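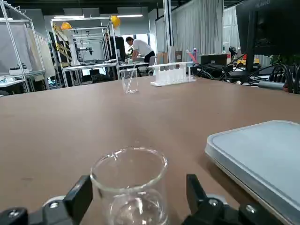
What is the difference between accuracy and precision?

Accuracy describes how close a measured value is to the true or accepted value. Precision describes how close repeated measurements are to each other. A set of readings can have one without the other.

Week 3 handout: Measuring volume

Bring this to the practical session along with your lab book and safety glasses.

1. Choosing glassware

Beakers are for holding, mixing and pouring. The graduations on the side, where there are any, are a guide only, and a beaker volume should not go into a calculation. Conical flasks are the same in this respect. Use a measuring cylinder when an error of a per cent or so doesn't matter, such as adding excess acid. Use a pipette, burette or volumetric flask when the volume will appear in your working.

Volumetric glassware comes in Class A and Class B. Class A has the tighter tolerance. The tolerance is printed on the glass with the calibration temperature, normally 20 °C. Copy both into your lab book before you start.

2. Reading the meniscus

Water and most aqueous solutions curve upward where they meet the glass. Read the bottom of the curve with your eye level with it. Reading from above gives a value that is too high on a measuring cylinder and too low on a burette, where the scale runs the other way. A white card with a black strip held behind the burette makes the curve easier to see.

Strongly coloured solutions such as potassium permanganate are read at the top of the meniscus. Whichever you use, keep to it for both the initial and final reading.

3. Recording

Estimate one place beyond the smallest division. A burette marked every 0.1 mL is normally recorded to 0.05 mL, so a reading on the line is written 13.00 and not 13. Zeros at the end count as significant figures.

The uncertainty of a titre comes from two readings. If each is ±0.05 mL, the titre is ±0.10 mL. For a titre of 13.00 mL that is 0.8 per cent.

4. Checking by mass

Glassware can be calibrated by weighing the water it delivers. Weigh a dry, stoppered flask, deliver the water into it, stopper it and weigh again. Divide the mass of water by its density at the temperature you recorded. At 20 °C use 0.9982 g/mL. We leave out the buoyancy correction in this unit, but mention it in your discussion.

Do this at least three times. Report the mean and the range. The range tells you about precision, and the gap between the mean and the nominal volume tells you about accuracy.

5. Before the practical

Read pages 108 to 115 of the unit manual. Rule up a results table with columns for temperature, mass empty, mass full, mass of water and calculated volume. Put units in the headings only.

Lab books are marked at the bench. Pencil entries will not be marked. Cross out mistakes with a single line so the original figure can still be read.

Related handouts
Week 1: Lab safety and waste
Week 2: Using the analytical balance
Week 4: Preparing a standard solution
Week 5: Acid-base titration

Datthorpe College, Science Department | Room 815 | Updated 2021-03-22 | Back to top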